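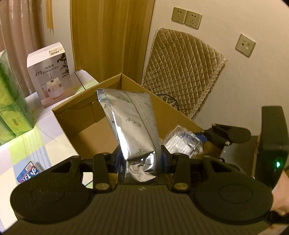 Silver foil pouch over an open box.

I finished Kurkness last night, all 811 pages of it. It took me most of April. I had been putting it off because I don't do well with long fantasy novels, and I have given up on plenty of them before page 100.

The story follows two sisters who inherit a ferry on a river that changes course every winter. The older one, Stiller, wants to sell it. The younger one wants to find out where the river goes in the years when it doesn't come back. That is more or less the plot for the first third, and then a war starts upstream and everybody needs the ferry.

Natália Říha writes short chapters, which helped me a lot. Most of them are under ten pages, so I could read two before bed and one more in the morning with coffee. The sections on the river itself are the best thing in the book. There is a long part where Stiller walks the dry bed looking for the old landing posts, and I went back and read it again the next day.

I had more trouble with the middle. The scenes at court in Kimport have too many cousins in them, and I kept flipping to the family tree at the front. One cousin, Ďurica, gets four chapters of his own and then leaves for the coast. If he matters in the next book I will take this back, but here I could have skipped him.

The ending is quiet. A few threads are left open, mostly to do with the younger sister and the letters. I didn't mind. I would have liked one more scene between the two of them on the boat.

I read the paperback. The print is small and the margins are tight, so if your eyes are like mine you may want the ebook. The map is also easier to read on a tablet because you can zoom in on the delta.

I'm giving it 4 out of 5. The second volume is on my list, but I'm going to read something short first. I have 40 unread books on the shelf by the stairs and at least a few of them are thin. The next post will probably be the mystery I picked up at the library sale.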